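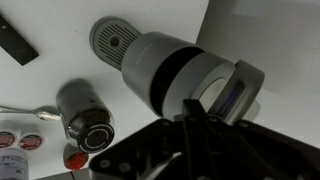

About Budel

Budel is a meal prep kitchen and a nutrition school, in that order on the lease and in the opposite order in our hearts. We cook lunches and dinners for people who would like to eat better, and we teach evening classes for people who suspect they could do it themselves. Plenty of customers move from the first group to the second. A fair number move back again around the second week of school, and we're glad to see them.

Wellington Arruda started the company after eleven months on a diet he now refers to only by its initials. He lost weight, gained it back with a small bonus, and came away able to recite the carbohydrate content of a grape. What he wanted was dinner. He rented time in the back of the old Figueiredo bakery, cooked five kinds of stew, and sold them out of a cooler to his coworkers, who were kind about the first one and sincere about the others.

The bakery kitchen is ours full time now. We kept the Figueiredo name over the side door, partly out of respect and partly on account of what the sign company wanted to take it down. If you come to pick up an order, that's the door. The front one sticks.

What we cook

The menu has 18 dishes and changes every month. A standard dinner comes in under 900 calories, a light one well under that, and we print the number on the lid because people ask. We don't print the word "guilt" anywhere, or "cheat," or "clean." Our food is clean in the sense that we wash it.

We have meat dishes, fish dishes and dishes with neither. We have no opinion on your aunt's cabbage plan. If you're following something your doctor gave you, send us the list and we'll tell you which meals fit, including when the answer is "two of them, and you won't love the lentils."
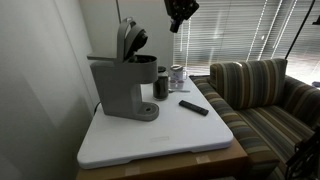
The classes

The school side is called Wirnix, a name picked late in the evening from the small pool of web addresses still for sale. It runs out of the same kitchen once the ovens are off. The beginner course covers reading a label, cooking a pot of beans without supervision, and planning a week of food that survives contact with your actual week. The second course is mostly knife skills and soup. Both start in September, and there's usually a spring round if enough people sign up.

You get a binder. It's a big binder. Past students tell us it also works well as a laptop stand.

We don't hand out before and after photos, and we don't weigh anyone. The only scale in the building is for flour.

How we work

Orders close at noon and go out the following afternoon. Delivery is handled by Zumeck, two brothers with a refrigerated van and firm views on parking. We feed 200 households in a normal week, and we'd like to stay near that size, having once tried to get bigger over a holiday season and made everybody miserable, the rice included.

There's no contract. You can skip a week, skip a month, or quit and come back — we won't send you an email with a sad vegetable in it. Bring the containers back when you remember and we'll knock a little off your next order.

Questions about allergies go to the kitchen before you order, please, even if you're fairly sure. Everything else can go through the contact form, which Wellington reads himself, usually with his lunch.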